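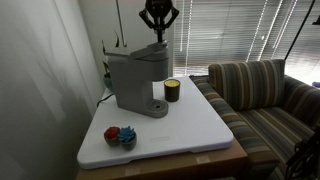

A robot gripper over a single-serve coffee maker during testing of Comico's planning software.

Software company Comico has released a new version of Zemo, its motion planning tool for robot arms, with changes meant to help the arms deal with small household appliances.

The release, dated 10/13/26, replaces the part of the program that decides how a gripper should come down on an object from above. It also adds a check that runs before contact and can stop the arm if the camera data and the plan do not agree.

Comico, based in Plusasville, said the work grew out of complaints from users who had arms that could pick up loose items but failed on things with lids, doors and hinges.

"Picking up a block is mostly a question of where it is," said Lina Ghanem, who leads the planning team. "With a coffee maker you also need to know which part moves, which way it moves and how hard you can push on the rest of it."

The earlier version treated an appliance as one solid shape. The new one splits it into a fixed body and one or more moving parts, and gives each part its own limits. A lid, for instance, is stored with a hinge line and a range of angles. The planner then looks for a path that keeps the fingers clear of the body while the lid is being opened or closed.

Engineers tested the software in furnished rooms as well as in the lab. Light was a problem in the first tests, according to Imad Sleiman, a perception engineer at the company. Window blinds put bright stripes into the depth data, and the software sometimes read them as edges.

Sleiman said the team dealt with this by comparing several camera views and throwing out edges that appeared in only one of them. The extra step adds around 800 milliseconds to each plan.

"That is slow if you are sorting parcels," he said. "For a kitchen counter we think it's fine."

Nearby objects were another issue. Plants were hard for the old version, which drew one large box around the leaves and the pot and then refused to move anywhere near it. Zemo now keeps a separate, looser outline for thin shapes such as leaves and cords. Users can set how close the arm may pass.

Comico said it ran 2680 trials on 13 appliances before the release. It has not published a full table of results. Ghanem said closing lids went better than opening them, and that shiny surfaces still cause trouble. The company plans to put out the trial logs once they have been checked for errors.

One early user is Opoku, a firm that writes control software for assistive arms. Ziad Awad, an engineer there, said his group began using a preview build in September and found the pre-contact check to be the most useful change.

"Before, we would find out the plan was wrong when the fingers touched something," Awad said. "Now it stops above the lid and tells you which measurement is off."

He said the messages could be clearer. In the preview build, a stopped plan gave a number code that had to be looked up in the manual — the release version uses short sentences instead.

Awad also said setup takes time. Each appliance has to be described once in a text file, with the position of the hinge and the size of the moving part. Comico supplies six finished files with the release and a small editor for making new ones.

Nizar Chidiac, who maintains the editor, said a later version should be able to suggest the hinge line from a short recording of a person opening the lid by hand. No date has been set for it.

The update is free for current license holders. Files made for the old version will load, but appliances in them will still be treated as single solid shapes until they are edited.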